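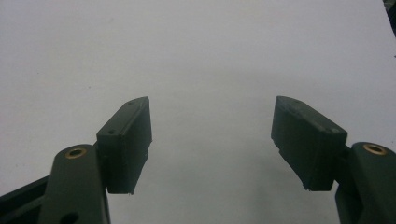
About Worska

Worska is a demonstration and training laboratory for robot manipulation. We record people carrying out ordinary manual tasks, either with a hand-held gripper or by operating a robot arm from a remote station, and we prepare those recordings so that a robot can learn from them. Our clients are manufacturers, laboratories and research departments that want a machine to take over a task their own staff already perform well.

Our History

The company began as a two-person workshop in Zeltwood, repairing and adjusting grippers for a packaging plant. Customers frequently asked whether the machines could be taught a new job without a programmer on site. The first attempts were made on a borrowed workbench with a single arm and a joystick. The results were slow, but the plant kept the arm in service and asked for a second task to be taught the following April.

Worska now occupies the upper floor of the former Zeltwood seed warehouse. The floor is divided into 18 demonstration stations, a remote operation room, a small machine shop and a review office. The machine shop makes and fits replacement fingers and pads for all of our hand-held tools.

What We Do

Demonstration by hand. A trained demonstrator holds the gripper and performs the task directly, at a natural pace. This method is suited to work that depends on touch and timing, such as folding, sorting, inserting and pouring. It also allows us to record at a client's premises, where a full robot arm could not easily be installed.

Demonstration by remote control. An operator seated in the remote operation room guides a robot arm through the task by means of a matched pair of control handles. This method is preferred where the reach, speed or weight limits of the final robot must be respected from the first recording.

Review and preparation. Every recording is watched in full by a reviewer who did not take part in making it. Recordings with dropped objects, hesitations or blocked views are labeled and stored separately. Clients may request them, and several do, as they are useful in teaching a robot to recover from an error.

Arnano

Arnano is our in-house program for station setup and record keeping. It assigns each task a written procedure, a list of objects and a starting layout, and it requires the demonstrator to confirm that the gripper opens and closes through its full range before a session begins. Arnano was written for our own use and is not sold separately. Clients receive its session records with their finished material.

Training Our Demonstrators

New demonstrators complete 60 hours of supervised practice before their recordings are accepted for client work. The early sessions cover grip, approach angle and the release of small parts. Later sessions are devoted to consistency, including how to vary a starting position on purpose and how to repeat a motion without becoming careless. Demonstrators change tasks during each shift and may stop a session at any time.

No background in engineering is required. Our present staff includes former tailors, pharmacy assistants, a piano tuner and a number of people who joined us from assembly work.

The Odukoya Placement

Each year Worska offers paid placements to students of technical and vocational schools through the Odukoya Placement. Students spend one term with us, divided between the demonstration floor, the machine shop and the review office. They are asked to design one task of their own, write its procedure and record it. Applications for the coming year close on 31st January. Forms are available from the front office or by mail.

Our Work to Date

The laboratory has completed 324 separate tasks for clients, the shortest of which called for a single motion and the longest for almost 500 recorded sessions. Material recorded for a client belongs to that client. We do not reuse it or show it to other parties without written consent.

Visiting Us

Visits to the demonstration floor are by appointment. Prospective clients are encouraged to bring the objects used in the task they have in mind, including worn or damaged pieces if these are met with in daily work. Visitors should use the freight yard entrance and report to the front office on arrival.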